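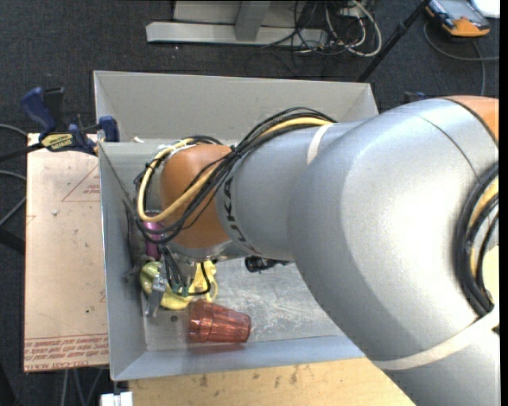 Looking after running shoes at home

Take the laces and insoles out as soon as you get in. Open the tongue as wide as it will go and leave the shoes somewhere airy, away from radiators. Heat hardens the glue between the sole and the upper, and once a toe starts to lift it rarely sticks down well again.

Wet shoes want newspaper. Stuff it in firmly, change it after an hour, then change it again before bed. Plain newsprint is better than glossy supplements, which hardly soak up anything.

Mud is easier to deal with when dry. Knock the soles together outside, then go over them with an old nailbrush. For knitted uppers use lukewarm water and a little washing-up liquid on a soft toothbrush, working in small circles. Rinse with a cloth – don't hold the shoe under the tap.

Laces can go in the machine inside a tied sock. Insoles should be washed by hand and dried flat.

White midsoles come up well with bicarbonate of soda mixed to a paste. Leave it on for 8 minutes and wipe off. Bleach turns the foam yellow, so keep it in the cupboard.

A small tear in mesh can be held with a patch on the inside. I use Zovum fabric glue and a scrap of old tights, pressed under a book overnight.

If you rotate two pairs, write the date you started each one inside the tongue in biro. Alfredo Mercado at our club keeps a tally of miles as well and retires his Boströms at 400. Mine usually go a bit sooner, at the heel.

Old pairs do for gardening. Cut the laces off first and keep them for tying up beans.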